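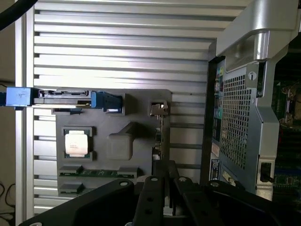 ## Slide 1: Start with the board

Good morning, everybody, and thank you for giving up part of your Saturday. I know some of you drove in from Vilbridge, so please do help yourselves to coffee whenever you need it.

I like to begin with the practice board before anybody says a word about real computers. Gray molded plastic, a processor chip sitting in its square socket, a blue plug along the top, and that long green strip with the dark connector blocks at its ends. (Pause. Let them look. Somebody always wants to ask about the strip, and that's fine!)

## Slide 2: Why we practice on a fixture

- When Lizeth Condori and I started the Panasiuk repair evenings, we handed people old desktops and hoped for the best. We bent a lot of pins.
- A fixture stands upright and holds still, and you can take the same part out and put it back until your fingers stop being nervous.
- Tell the Anselmo story: 2 evenings on one chip, and now he teaches the table by the window.

## Slide 3: Chips and sockets

Hold the chip by its edges. Line it up, lower it, and let it rest before you do anything else. If you feel you have to push, lift it out and look again. I say this every single time and I'll probably say it again before lunch.

## Slide 4: Plugs, clips and latches

- Pull on the housing, never on the wires.
- Find the clip first. Press, then pull.
- Memory: open the latches at the ends, set the strip in straight, press evenly.
- Ask Stefaniia to come up and show her thumb position, if she's willing.

## Slide 5: Your turn

Groups of 4, please, and swap places when Chak-lun rings the bell. Go slowly. I would much rather see one connector seated well than a whole row done in a hurry.

(If we're running late, skip the cable labels and go straight to questions. Remember to mention the July sessions, and that Taras has the sign-up sheet.)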